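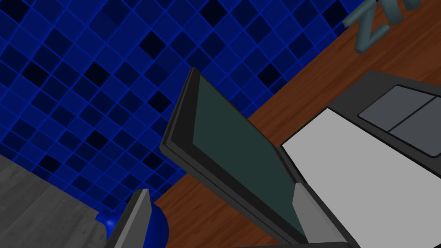 **Pustell parallel gripper: conditions of use**

The Pustell is supplied with two tapered fingers and the Tastberg rule set, revision 7, July 2025. Sites must complete every simulated task in the set before the gripper is fitted to an arm.

- Hinged items, including laptops: approach with the fingers open, one on each side of the lid.
- Do not close on a screen face at full force.
- Record each stop, with the rule number.

Part 81 covers the fingers; part 102 covers the mounting plate. Send rule questions to Vittoria Sartori, Astham office.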